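The bus to Fevdale left at 10 and Slavica wasn't on it. Seventeen years she'd said she would go. Bag packed, good shoes, the letter from Mehwish folded in her coat.

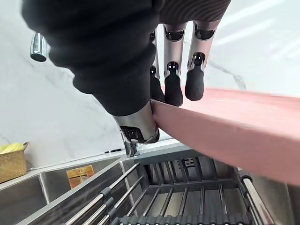 Mehwish called from the depot. "Where are you?"

"Kitchen."

"Still?"

Rain on the window. The letter again – come in August, it said, and it was allready February.

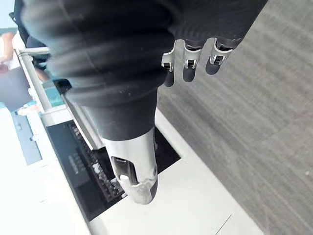 "There's another one at 2," Mehwish said. "I'll wait."

Slavica found her keys. Lost them. Found them agian. Ran.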